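Home | Current Issue | Features | Reviews | Back Issues | Subscribe

Print this article | E-mail this article

The Long Way to Teach a Machine to Tidy a Desk

Robots are supposed to be learning housework from us, one patient demonstration at a time. Our writer spent two days watching the teaching and came away with doubts.

April 2022

The pitch goes like this. Writing rules for a robot is slow and brittle, so stop writing rules. Have a person do the job with a tool shaped like the robot's hand, record what the tool sees and how it moves, and feed the whole pile to a computer. Do that enough times, in enough homes, and a machine will pick up the knack the way a child learns to set a table.

I have been hearing some version of that since December, when a company called Irkent began telling investors that it would have a tidying robot ready for ordinary apartments. Irkent doesn't build the arm. It buys arms. What it says it has is the teaching, and the teaching is done by people paid by the hour to go into rooms and move small things around with a gripper on a handle.

So I asked to watch. The company agreed, on the condition that I not name the people doing the work, and for two days I sat on stools and the ends of beds while desks were put in order very, very slowly.

The gripper is lighter than I expected and more annoying than it looks. You squeeze, the two fingers close, and a camera on the tool takes in whatever is in front of them. There is no feeling in it. Your own hand knows a full bottle from an empty one before you've lifted it off the table. Through the handle you get a dull push against your palm and that's about all. I tried to pick up a pen and sent it onto the floor. On my second try I got it, dropped it, and was told kindly that both attempts would be thrown out.

Throwing out is a big part of the trade. The operators have a printed sheet of things that spoil a take: moving too fast, covering the lens, using your free hand to help, changing your mind halfway. That last one bothered me. Changing your mind halfway is most of what tidying is. You pick up a tube of something, head for the shelf, remember that you'll want it tonight, and put it back by the mirror. On Irkent's sheet, that's a mistake.

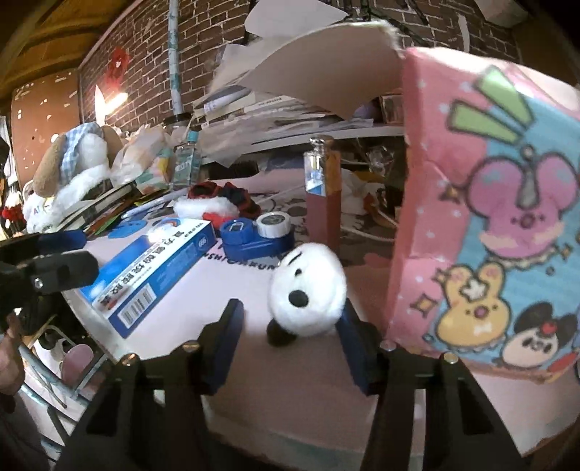

The company's answer is that hesitation confuses the learning software. If you show it a hand going left and then right for no reason it can see, it may learn to dither. Fair enough, I suppose. But there was a reason, and it was in the person's head, and no camera is going to find it there. What is left after the sorting is a record of people who always know where everything goes. I have never met such a person, and I wouldn't want one loose on my desk.

I also asked how the rooms are chosen. Too neat and there's nothing to teach, the operators told me, and too full and the tool can't get in between things. They like a desk with plenty of small items on it and one clear patch to work in. Plush toys are thought to be good for beginners, being soft enough to forgive a bad grip. Shiny wrappers are hated by everyone. They slide, they crackle, they throw light back at the lens, and once squashed they don't go back to the shape they had. One operator told me she had started eating the snacks before a session just to be rid of the packets, and then learned that she wasn't supposed to do that either.

A good operator gets through 19 usable takes in an hour. I saw that number on a wall chart and then saw a very good operator come nowhere near it. Each take covers one move, maybe a grab and a set-down, and the thing has to be done over with small changes: from the left, from the right, with the object turned. By the afternoon of the first day the person I was following had stopped talking. Her wrist was sore. She shook it out between takes and kept going.

For a single kind of move, Irkent says it wants 600 takes before it will even begin training. When I asked how many kinds of move there are in a bedroom, I was told the software would "generalize." That word did a lot of lifting over the two days, certainly more than the arm did. It means that having learned to pick up one soft toy, the machine should be able to manage another it hasn't met. Sometimes, I gather, this is so. I asked for the rate at which it is so and was promised a figure that hasn't arrived.

There is an older way of doing this, and it has its fans. At Ukari, a smaller outfit whose workshop is on the second floor of a former shoe warehouse, operators sit at a desk and drive a real arm by remote control. The arm is right there across the room, so whatever gets recorded is something the arm can do. The Ukari people are scornful of handheld tools. A person holding a gripper, they say, will lean over, twist at the waist and reach behind a lamp without a thought, and the arm bolted to its stand can't follow.

The Irkent people are just as scornful in return. Remote control is slow, they say, the arms cost too much to haul up anyone's stairs, and so all the lessons take place in one workshop on the same four mugs. I saw the mugs. They have a point about the mugs.

Each camp is right about the other, as far as I could tell. The one has variety with no promise that the machine can copy it, and the other has a faithful record of a room that no one lives in. I'd hoped to find someone trying to put the two together with a little modesty. The closest was a group working out of the Vukadinović building, which told me it was "exploring a hybrid" and then asked me for the names of any editors who might like to hear more.

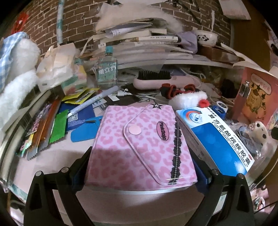 WHAT THE ARM DID

On the second day I was shown the results. Irkent rents a model apartment in Dunoswood for its demonstrations, a clean place with a wide table and good even light. The arm stood at one end. On the table were a soft toy, a carton, a plastic bottle and a basket to put them in.

It picked up the toy. I'll admit that this was a pleasant thing to see. The arm came down at a slight angle, just as the operators do, and closed with the same small pause before the lift. Somebody's habit had gone into the machine and come out the other side. Then it did the carton, in two tries. The bottle it pushed to the edge of the table, where an engineer caught it.

We did this again after lunch with the basket moved a foot to the right. The arm took the toy to where the basket used to be and let go.

I was told this was an early model, trained on 2108 takes, and that the next one would have far more. It may well do better. I have no reason to think it won't. But the people I talked to kept treating "more" as though it were a plan. More takes means more hours, more sore wrists, more strangers' bedrooms, and a bill that goes up long before anyone's desk gets cleared. Ask when there will be enough and you get a shrug, or a chart with a line on it that climbs nicely and ends where the data ends.

And picking things up was always going to be the easy part. A robot that can pinch a box and lift it still has to know whether the box goes in the drawer, in the trash or in your bag for tomorrow. Two people sharing a room won't agree on that. I asked whether the takes carry any record of why an object was put where it was. They carry a short label, typed in afterward, such as "place case on shelf." The shelf is picked by the operator, or by the sheet.

The operators themselves were the least taken in of anyone. They liked the work well enough, apart from the wrists. One had done warehouse packing before and said this was quieter — you could listen to the radio, as long as the sound wasn't being recorded. I asked if she would buy the robot when it came out. She thought about the price I'd been quoted, and about her own room, and said that in the time it took to show a machine how to do it she could have cleaned the place and gone to the movies.

Irkent says it will begin home trials when the next model is ready. It hasn't set a date. I've asked to be on the list, and I have left my desk as it is.

Print this article | E-mail this article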